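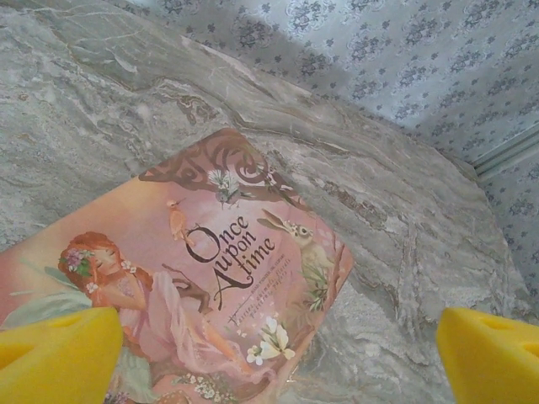
**Funmilayo Bassey**
Test technician, gripper comparison

Checked Jul 31, 2020. Station 2, marble-pattern table, flat objects set. Wrist camera on throughout. Second arm left parked on the Drimo controller.

Marks: OK / FIX / N/A. Comments go under the line they belong to.

## Before power

- **E-stop reachable from both sides of the table** — OK
- **Arm base bolts, paint marks lined up** — OK
- **Cable loop clear of joint 5 at full wrist turn** — FIX
 Rubs the bracket in the last bit of travel. Retied with a longer loop, turned the wrist by hand, clear now. Marlene Batista to look at it again before the next gripper swap.
- **Finger screws tight, both sides** — OK
- **Yellow fingers: cracks, chips, burrs at the holes** — OK
 Slight burr on the right finger from the June batch. Filed.
- **Table edge** — OK
 Rounded edge, nothing to catch a sleeve on. The table is not fixed to the floor, so don't lean on it during a run.

## Power on, no object

- **Open and close, 30 cycles, no stall** — OK
- **Both fingers in wrist view when fully open** — OK
 They come in at the two bottom corners. The Witadon gripper hid more of the object, and Hsin-yi Huang wants that written down for the comparison. So noted.
- **Speed limit set to 200 mm/s** — OK
- **Force limit loaded from the station file** — FIX
 Controller came up with the limit from the Bondarchuk gripper, which is too high for these fingers. Loaded the right file and power cycled to see if it stuck. It did. Add a line to the swap sheet.

## Object in place

- **Object is on the station list** — OK
 "Once Upon a Time," the pink book with the fairy and the rabbit on the cover.
- **Object lies between the open fingers or ahead of them** — OK
- **Object placed at an angle, not square to the gripper** — OK
- **Camera picks out the object outline** — OK, with comment
 Pink against gray is easy. The veins in the marble pattern gave false edges on the Zuvov camera in the same spot. Keep the pattern for both cameras or the numbers can't be compared.
- **Wallpaper masked out of the detection area** — FIX
 Mask was drawn for the old camera angle and let the upper right through. Redrawn.
- **Hands out of reach before start** — OK

## Logs

- **Cycle counter read and written down** — OK
 3,182 at start of shift.
- **Free space on the log drive** — OK
- **Clock on controller matches clock on camera PC** — N/A
 Shirley Desjardins has the sync tool. Ask her first.

Cleared for slow runs. Full speed waits on the cable check.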